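Tendale to open second furniture repair workshop in Rindlow

RINDLOW, July – Tendale, the furniture repair and resale company, will open its second workshop in Rindlow this fall. The site is a former print shop on Mahmoud Street and will create 18 full-time jobs.

Tendale repaired 800 pieces at its first workshop last year, most of them dressers, desks and kitchen chairs. Another 294 are on the waiting list.

"Customers have been waiting too long, and we ran out of floor space," said Lutz Reuter, managing director of Tendale. "Rindlow gives us a proper finishing room and a loading dock."

Shivam Katiyar will manage the new site. He joined Tendale from the joinery firm Zirkari, where he ran the upholstery department.

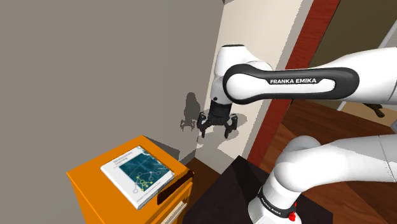
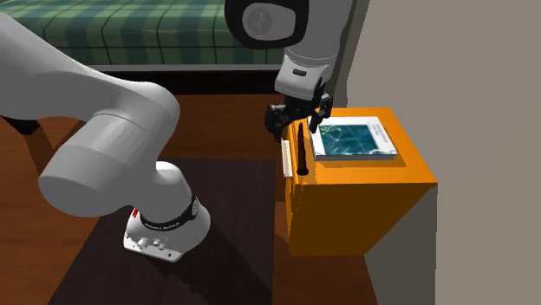

Hiring begins next month for repairers, finishers and two delivery drivers. Applicants do not need trade certificates, and paid training lasts 158 hours.

Residents can drop off items from 8 a.m. once the workshop opens. Prices will be the same at both locations.

Media contact: Tendale press office, Rindlow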